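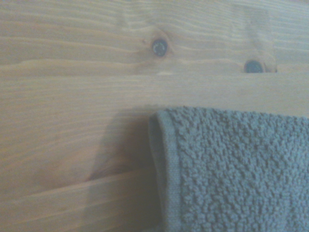 Linen room assistants wanted, part time

We are looking for people to fold, stack and put away towels at the Stevow guest house. The work is light but steady, and suits someone who likes to get on with a job at their own pace. No experience is needed. You will be shown how we fold and given time to pick it up.

Shifts start at 10 in the morning, Wednesday included, and last 3 hours. We would like each person to take at least two shifts a week. You may do up to 7 in a fortnight if you want more hours. Please say in your application which mornings you cannot do.

What the work involves

You will work standing at a pine table. Hand towels are folded lengthways into a long flat strip, with the edges tucked to the inside and the fold smoothed down from one end to the other. Bath towels are folded in half twice, then in thirds. Anything with a pulled thread, a stain or a worn hem goes in the mending basket and is not put back on the shelf.

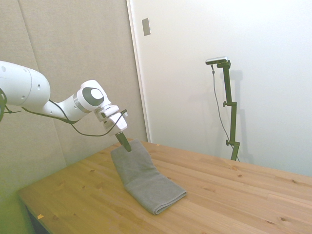 Sandora Housekeeping and Linen Team

Grey terry towels make up most of the hand towel stock. They are thick for their size and the fold tends to spring open, so press along the edge before you stack them. Stacks go on the shelves with the rounded fold facing out. Wipe the table and shake off any fluff before you start and again at the end of the shift.

You will also help with:

Sorting clean towels by size and colour
Filling the trolleys for the upper floors
Writing the shelf totals in the linen book
Sweeping the floor under and behind the shelves

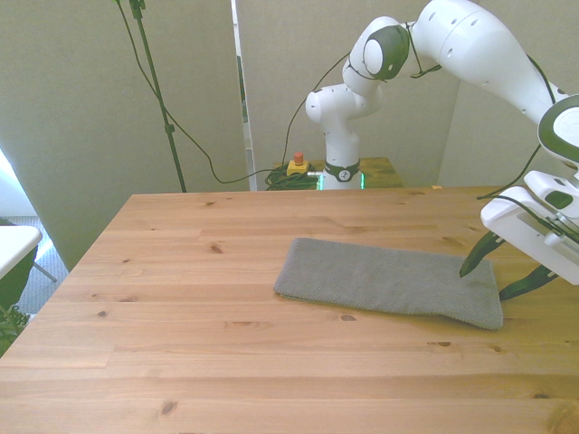 The pine marks easily, so drinks and wet cloths are kept off it. There is a side room with a kettle and lockers where you can leave your coat and bag. Please wear flat closed shoes and tie back long hair. Aprons are supplied and washed here.

You must be able to stand for most of a shift and lift a full stack of bath towels to shoulder height. If that would be difficult, speak to us before applying, as some of the sorting can be done sitting down.

How to apply

Send a short letter to Dalal Smadi, Linen Team, saying why you would like the work and when you could start. Quote reference 2125. A CV is welcome but not required. Interviews will be held in May with Dalal Smadi and Bram Hoekstra, and include a short folding trial at the table. Travel costs for the interview can be claimed at the front desk.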